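Kit cupboard news

Quick one this month as the hall is only open till four and I still have the raffle stubs to do.

The Covville clear-out is done, more or less. 61 items tagged and back on shelves, one box left over that needs somebody with patience. Thank you to Chantelle Pretorius for the labels, which are a vast improvement on my masking tape.

Still missing: the long extension lead, two keys for the Fleury cabinet, and the lid off the big tea tin. Check your car boots please. Somebody has them.

Money. Raffle and bring-and-buy together came to £839, best since we moved from Plukham. Most of it goes on shelving. Rest to be argued over in September.

Now, the left-over box. Odd parts, no labels, no paperwork, all wiped down and laid out on the side table.

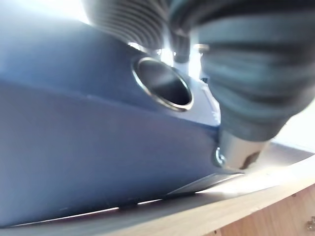
Odd parts go to the tip if they're not claimed by the September meeting, sorry, we haven't the room. Have a proper look first though. The big blue one with the round hole and the shiny silver rim must belong to somebody, and I have had three differnt guesses so far, none convincing. If it's yours, or you know what fits in the hole, drop a note in the tray by the door or catch me at tea break.

Shelf rota is on the back of the door. Gaps in it. Pens provided.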